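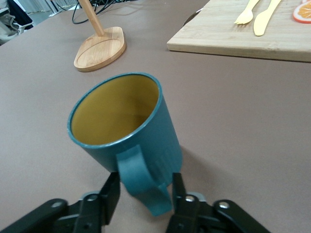 Brelusari two-tone mug: wear and handling

Reviewed by Kadri Liepiņa, 28 March 2018

The Brelusari is a plastic mug, teal outside and mustard yellow inside, sold singly or in packs of 3. I bought two and have used one daily since October. The other went to Ziad Srour, who keeps his in a van.

Body. Matte, blue-green, with faint vertical texture. The surface gives a decent grip with damp hands. Pale scuffs do show on this colour, and a darker one would probably hide them better.

Rim. Thin, and comfortable to drink from. The edge has gone slightly lighter with use. I can feel no roughness there, and it has not chipped.

Interior. Smooth. Tea marks wipe off with a cloth if left no longer than a morning. Coffee needs bicarbonate of soda. The yellow makes it easy to judge the strength of a brew – more useful than I expected.

Handle. Curved, ending in a flat tab at the lower end. Two fingers fit well, three are a squeeze. The tab comes close to the table, so crumbs collect beneath it.

Heat. The wall gets too warm to hold for the first few minutes after pouring. Use the handle. My older Nultard mug was better in this respect, but heavier.

Dishwasher. Top rack only, according to the leaflet. Mine has had 20 cycles on the top rack with no warping.

Rating: 3 out of 5. Suitable for camping, offices and children. For slow drinkers I would still choose stoneware.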